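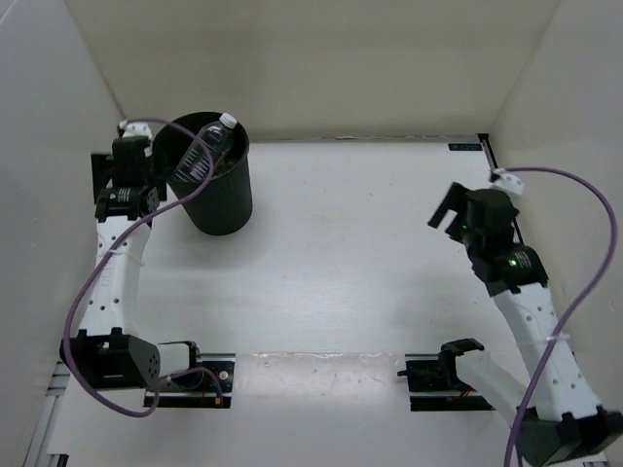
The Small Bin

Desk-side waste containers, what they hold, and why the bottle is the wrong shape for them

8 December 2012

A wastebasket is specified by volume, and volume is the least useful number on its label. The figure is normally taken to the brim with the container level and the contents assumed to behave like water. Office waste doesn't behave like water. Crumpled paper springs back, envelopes stand on edge, and a drinks bottle with the cap screwed on holds its own volume of air and will not give any of it up until somebody opens it.

The bottle is the hard case. A half-liter bottle is commonly a little over eight inches tall and about two and a half inches across. In a small round basket it can't lie flat, so it leans, base in one corner of the floor and neck against the opposite side of the rim. In that position it takes up a diagonal strip of the container and divides what remains into two wedges. Neither wedge fills well. Paper dropped in afterward lodges against the bottle and bridges across to the wall, and the basket looks full when most of the lower half is air.

For this article we looked at the problem in a working office: one floor of the Fendale building, over the month of August, with bins emptied on the normal schedule and the contents sorted before disposal. The floor produced 1022 separate emptyings. Plastic bottles turned up in 189 of them. In 146 of those the cap was still on.

The last number matters most to whoever carries the bags. A capped bottle can't be flattened by hand, and pressing down on a bag that contains one tends to push the bottle through the side. An uncapped bottle folds with moderate pressure and, if the cap goes back on while it is folded, stays that way. The volume saved depends on the wall thickness. Thin bottles with ridged sides collapse along the ridges and shorten like a bellows. Smooth, heavier ones buckle once in the middle and keep more of their bulk.

Shape of the container

Most small baskets are drawn with a slight taper, wider at the mouth than at the base. The taper exists for the manufacturer before it exists for the user. A molded part with straight sides is hard to get off its tool, and a stack of straight-sided baskets will not nest for shipping. In use the taper has one benefit and one cost. The benefit is that contents release cleanly when the basket is turned over. The cost is stability, as the footprint is smaller than the mouth and a tall object leaning on the rim moves the load outward.

The effect is small with an empty bottle, which weighs under an ounce. A full one weighs more than a pound, and a light basket with a full bottle leaning in it can be tipped by a passing shoe or a desk drawer. People do throw away full bottles. They were found often enough at Fendale that the cleaning contractor asked for a sign at the sinks.

Ribbing on the outside wall is usually taken for decoration. Fine vertical ribs do stiffen a thin wall against being squeezed out of round, and they hide the scuffs that collect on any container that lives on a floor. They also give the fingers something to hold when the basket is lifted one-handed. On the inside, ribs are a nuisance. Dust and pencil shavings settle in the grooves, and a wipe that would clean a smooth wall in one pass needs several.

Color

Black remains the standard color for offices. It hides ink, coffee and shoe marks. It also hides what is in the bottom of the container, and small debris goes unnoticed there for months. Staples, paper punchings and crumbs pass between the folds of a loose bag, or drop straight to the floor of an unlined basket and stay put when it is emptied with a quick tip. A gray or white basket shows them immediately and therefore gets washed more often. Whether this is an advantage depends on who does the washing.

Three baskets compared

We used three open-top round baskets in black plastic, none of them with a lid or a liner ring.

Skorham. The lightest of the three and the narrowest at the base. Wall thin enough to deflect under a thumb. It nests well, and a stack separates without a struggle. A leaning bottle shifts it noticeably on a hard floor. Ribbed outside, smooth inside, and quick to wipe.

Turnard. Thicker wall, rolled rim, least taper. The rolled rim is comfortable to carry and holds a folded bag edge without a band. Two of the sample baskets jammed together in the stack and had to be parted with warm water. The most stable with a bottle in it, by a clear margin.

Gál. Ribbed on both faces. The deepest of the three, and the only one in which a standard half-liter bottle stayed entirely below the rim. The depth makes small debris harder to reach, and the inner ribs hold on to it. Best used with a bag.

Our preference for a desk is the Turnard, bought singly or stored unstacked. The Gál suits a kitchen or a copy room where bottles make up more of the load.

Lined or unlined

An unlined basket is adequate for dry paper and little else. A bottle with a mouthful left in it will leak past a badly threaded cap, and the liquid collects in the angle between wall and floor, where it dries to a film. Sugared drinks are the worst. The film takes up dust and has to be softened before it can be removed. Warm water and dish soap left standing for ten minutes will do it; abrasive pads scratch the plastic and give the next film a better hold.

Liners should be matched to the circumference of the rim. Measure around the outside, halve the figure, and choose a bag whose flat width is slightly larger. A bag that is too narrow hangs above the floor of the basket and wastes depth. One that is far too wide folds over on itself and traps items in the pleats. Bags for small baskets are sold to the trade in cases of 2000, enough to outlast several baskets, so the measurement is worth taking before the order is placed.

Placement

A basket on the floor beside the knee gets paper. A basket on a table or counter gets bottles and cups, being closer to the hand that has just finished with them. If bottles are collected separately in the building, the collection point should be on the way to the sink, with the cap bin next to it, and the desk basket can then be made smaller. At Fendale the bottle crate stood behind the copy room door. It was moved to the sink in the final week of the count.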